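Search this site
Enter keywords Go

Speaker notes: Budgeting for hand-held gripper kits, year one and after
Ondix equipment planning session, September 3, 2019
448 views 2 comments Share

Slide 1. Title

Give the scope straight away. The talk covers hand-held grippers used by people in ordinary homes to record small-object handling. It does not cover fixed arms, which go through a separate capital process and have a different depreciation period. Anyone who came for the arms should take the Skatby handout from the table by the door.

Slide 2. What we are buying

A kit is the gripper, its camera, a mount, a charger, a carry case and one set of spare pads. Quotes that leave out the pads or the case are not comparable with quotes that include them. We had two suppliers in the final round, Fevell and Greenberg. The Fevell unit price was lower. The Greenberg price included the case and a longer return period on the fingers. Once both quotes were put on the same basis the gap was small enough that delivery time decided it.

Say clearly that list price was never the largest line. Time is the largest line, and it appears in someone else's budget, so it gets missed.

Slide 3. Quantity

We ordered 16 kits. The planning figure came from the number of homes we wanted running in the same week, plus 2 kits held back as spares. Holding spares felt wasteful when the order was placed. By May both were out on loan and we were posting parts between sites.

If asked about the ratio: one spare to seven working kits is tight. I would go to one in five if the units travel by post, and leave it as it is if they stay in one building.

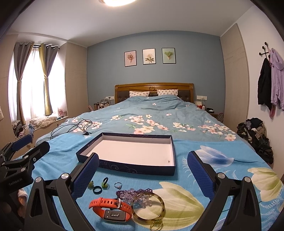

Slide 4. Object sets

The object budget is separate from the kit budget and should stay separate. For the jewellery and small accessories task we allowed for rings, bangles, bead bracelets, chains and a box to put them in. All of these are cheap. They are also small, they roll, and they go missing in bedding. Replacement ran well above the initial purchase over the first two quarters.

Recommended approach is to buy three of each item at the start and record them as consumables. Do not tag them as assets. We tried asset tags on the first batch and the label was larger than some of the rings.

Participants may use their own things if they prefer. That costs nothing at purchase but needs a line for claims. Keep the claims line even if it is unspent at year end, and do not let it be moved to travel.

Slide 5. Wear and parts

Pads wear first. Edges lift, then grip on smooth items becomes unreliable, and the recordings have to be done again. We now replace pads on a fixed count of sessions and do not wait for a report. Pivot screws should be checked at the same time. They work loose slowly and the person using the kit tends to adapt to it without noticing.

Order pads in the same colour and texture for the whole year. A change of pad part-way through means a change in the data, and the analysis group will ask for it to be documented kit by kit.

Budget line: pads, screws, one mount for every four kits, one charger for every two. Chargers are lost more often than they fail.

Slide 6. Session time

We logged 1294 sessions in the period covered by this talk. Roughly 448 of them needed a second visit or a repeat recording. Pause here and let people read the figures.

The repeats were not spread evenly. Most came from three causes: worn pads, a flat battery, and soft surfaces. Soft surfaces are the one that affects planning. An item lying on a blanket sinks a little and the fingers push the fabric before they close. The same item on a table takes one attempt. If your protocol includes beds and sofas, and it should if you want homes as they are, add a quarter to the time per session.

Charge time also belongs here. A kit that comes back late in the day is not available the next morning unless somebody has plugged it in. We put this on the return checklist and the flat battery cases dropped.

Slide 7. Rent or buy

Fevell offered rental for the second year. The monthly rate looked good until the minimum term was included. Break-even against purchase fell at seven months. For a pilot below that, rent. For anything longer, buy, and negotiate the parts price in the same contract. Parts prices quoted afterwards were higher from both firms.

Check who pays for damage in transit. In the rental draft it was us. In the purchase contract it was the supplier up to signature on delivery, and ours from then on.

Slide 8. What to put in the request

Kits. Spares. Pads and screws. Chargers. Object sets as consumables. Claims. Postage both ways, insured. Storage, if the cases will not fit in the cupboard you have. Staff time for sessions and for repeats, shown as two lines.

Show the repeats line. Finance will query it once, and it is easier to defend in the first year than to introduce in the second.

Slide 9. Questions

Likely questions: resale value (low, do not plan on it), whether kits from different suppliers can be mixed in one study (possible, but keep the records apart), and lead time (allow ten weeks, more over the summer). The spreadsheet template is on the shared drive in the Skatby folder. Use the version with the separate tab for parts.

2 comments
Log in to comment

Contact | © 2019 Ondix | Back to top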